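Wunddale library to add 104 evening hours next year

Wunddale's town library will stay open later on Tuesdays starting in January, the town said in a notice dated October 13, 2019. The extra time comes to 104 hours over the year and covers the main reading room, the study tables and the hobby room on the lower floor.

The change follows a survey in September that drew 308 replies. Most people who answered asked for a weeknight when they could come in after work.
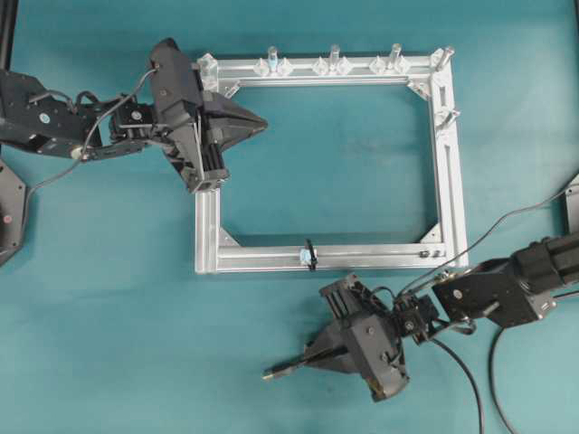 An aluminum frame with a bracket at each inside corner.

Library manager I-hsuan Yip said the hobby room will keep its current rules — sign up at the front desk, two hours per visit. Children under 12 need an adult with them.

The added staff time will cost $3,891, paid from the town's general fund. Parking in the Tornine Street lot will be free after 5 p.m. on the late nights.
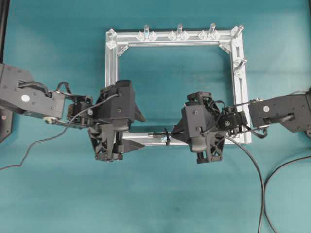 Clear acrylic pieces along the top rail of a metal frame.

The book drop hours will not change. Holds can be picked up until 15 minutes before closing.

Contact the newsroom | © 2019 Lukance Local News | Back to top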